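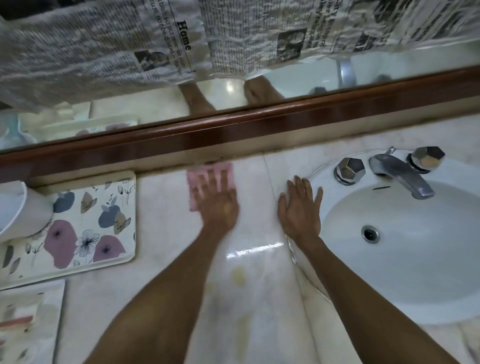 Cleaning a marble vanity top: your questions

These are the questions guests and new cleaners ask us most at Nseir, our guest house with 27 bathrooms. Answers are by Suha Issa, with additions from Babita Pathak.

What should I wipe it with?

A soft cloth or sponge, warm water and a few drops of washing-up liquid. Use the flat of your hand and go from the back of the counter to the front. Rinse with clean water and dry with a towel.

Can I use vinegar or lemon?

No. Acid eats into marble and leaves a dull mark that no cleaner will take off. The same goes for most limescale sprays. If you need one for the tap, put it on a cloth first and keep it off the stone.

How do I get the dirt out from under the mirror?

Dust and soap collect where the counter meets the mirror frame. Use an old soft toothbrush with soapy water, then wipe along the joint. Don't soak it if the frame is wood - water gets in behind and the finish lifts.

Do I have to clear everything off first?

For the weekly clean, yes. For a daily wipe you can slide things to one side.
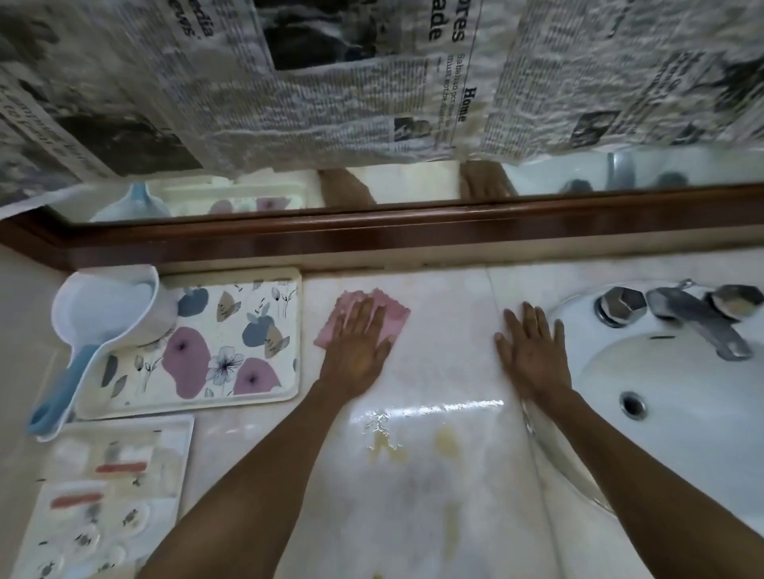
Trays are worth having, but they need washing too. Moulded ones with compartments hold dust in the corners and are easiest to do in the basin.

What about yellow or brown stains?

It depends on the cause. Soap film comes away with washing. Tea, make-up and hair dye go deeper and want a poultice: bicarbonate of soda and water mixed to a paste, covered with cling film and left overnight. Rust is harder. Ask a stone firm.

How often should marble be sealed?

We do ours once a year, in December. Put a few drops of water on the dry stone. If they leave a dark patch after ten minutes, it needs doing.

The overflow hole is black. Is that mould?

Usually soap and grime. A bottle brush and hot soapy water will shift most of it.

Related questions
Removing limescale from chrome taps
Looking after wooden mirror frames
Which sealants suit a bathroom?

We use cookies to remember your settings. Accept | Manage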